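Print this page | E-mail this page

Speaker notes: Carpet tiles in working rooms, what we learned at Girkero

Heino Ramanauskas, afternoon session, August

Start with the number. We laid 1,795 tiles across two floors of the Girkero building. Hold up the spare tile. Pass it along the front row and ask for it back at the end.

Say what the job was. Old broadloom out, tiles in, offices kept open throughout. We worked from six in the evening and cleared up before the first staff came in. Furniture went back on the same night. Mention that the lift was too small for full pallets, so 393 tiles went up the stairs by hand in the first week. Pause for the fitters to groan.

Subfloor. Gronmont did the survey and found old adhesive in the corridor and the two end rooms. We scraped it and skimmed over the worst. Don't spend long here, there is a handout.

Now the main point, which is direction. Every tile has an arrow on the back. You can lay them all the same way, turn each one a quarter, or mix them. The client had asked for all one way. We laid a trial patch both ways and left it down for a week, and they changed their minds. 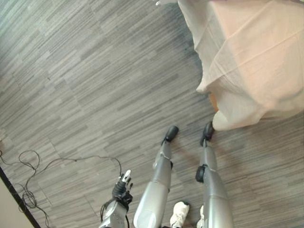

Choosing a pattern is mostly a question of what you want people to notice when they look down. With a plain tile laid one way, a single wrong one stands out from the door. A streaked grey is more forgiving. The streaks are fine, charcoal through to a pale silver-grey, and their direction shifts a little from tile to tile, so you get lighter and darker bands across the floor. The seams do show as faint darker lines. Tell them to say so to the client at the start and not wait for the snagging visit.

Next slide, cutting. Dry lay from the centre, never from the wall. At Girkero the long wall was out by nearly 80 millimetres from end to end. Starting from the wall would have pushed that error right across the room. Knife blades: change them sooner than you think.

Spares. We left 78 tiles in the store cupboard, all from the same batch. Berchtold keep the list of which batch went in which room. If you take one thing home, write the batch number down.

Cleaning. Pollent have the contract. Vacuum daily, lift and swap anything badly stained. Swapped tiles will look newer for a month or two.

Get the spare tile back. Questions.

Comments

marigold_floors: Was the adhesive tackifier or full stick? I missed that part.

Heino R: Tackifier throughout, full stick on the stair landings only.

Pete in Hull: Agree about the batch numbers. Learned that one the hard way.

jo.t: Could the subfloor handout go up here too please?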